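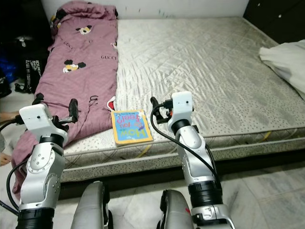 Where a family keeps its children's books has a bearing on when those books are read. Earlier work on reading at home has mostly asked how many books a household owns, and the Somside survey began the same way. The diary pages sent back by parents soon made that question look too narrow. A book on a high shelf has to be asked for, and someone has to get up and fetch it. A book that is already on the bed, like the blue picture book with the yellow border in Figure 3, lying flat on the mattress next to a Mickey Mouse duvet, is within a child's reach at the time of day when reading aloud is most common. We therefore coded each diary entry for the place where the book was picked up, as well as for the time, the reader and the length of the session.

Of the 544 households that took part, 27 sent back diaries with no location filled in and were left out of this part of the analysis. Location was coded under five headings: bed, bedroom shelf or box, living room, kitchen, and other. Bags and cars went under "other," as did bathrooms. When a parent wrote down two places for one session, we kept the first. Two coders worked through the entries separately and then met to settle the cases where they differed, most of which had to do with sofas that were also slept on. These were coded as beds if the child slept there during the diary week.

4.2 Location and length of session

Sessions that began with a book picked up from the bed were shorter than those that began at a shelf, but there were more of them. This held in all three districts, although the difference was small in Hellico, where many of the homes are older and have separate rooms for each child. In Celleck and Auer, where children more often share a room with a brother or sister, the bed was the most common place for a book to be picked up, and the same title often appeared night after night. Parents wrote that the child had chosen it again, or that it was the one on top.

Repeated reading was not treated as a weaker form of reading in the coding. A child who hears the same story on four nights gets to know the order of events and begins to supply words before the adult does. Several diaries recorded this without being asked to -- one had a running list of the lines a child had started to say alone.

Shelf books were more varied. They were also more likely to have come from the library, and the sessions were more likely to take place before the evening meal. We think this reflects who was at home at that hour. Grandparents appear in the late afternoon entries far more than in the bedtime ones, and they were the readers most likely to finish a long book in one sitting.

4.3 Books on the floor

The diary form had no heading for the floor, and this was a mistake. Parents wrote it in the margin, and we went back and coded it as a sixth location. Floor space in the smaller homes is shared with things that have no other place to go -- the purple plastic wastebasket in Figure 4 stands on a marble-tiled floor in a small, cluttered room -- and books left there are moved often.
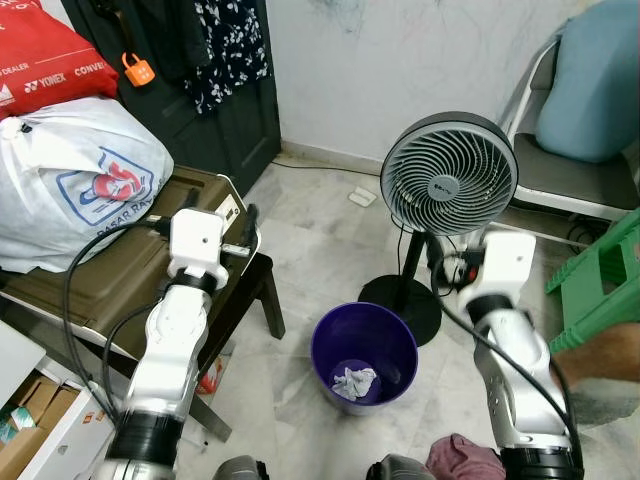 A parent in Auer told us that floor books were the ones her children went back to without being told, and that she had stopped picking them up before dinner for that reason. She added that the library books were the exception and went on top of the wardrobe. Other parents described the same split between owned books, which could be stepped on, and borrowed ones, which could not. The 300 floor entries are too unevenly spread across households to support a firm claim, and a few families account for a large part of them. We report them here so that later surveys can include the heading from the start.

Print this section
E-mail this section

Journal > Reading at Home > Somside Survey > Section 4

Related items
Library visits and the school calendar in Hellico
Who reads aloud? Grandparents in the Somside diaries
Shared bedrooms and bedtime in Celleck
Notes on coding parent diaries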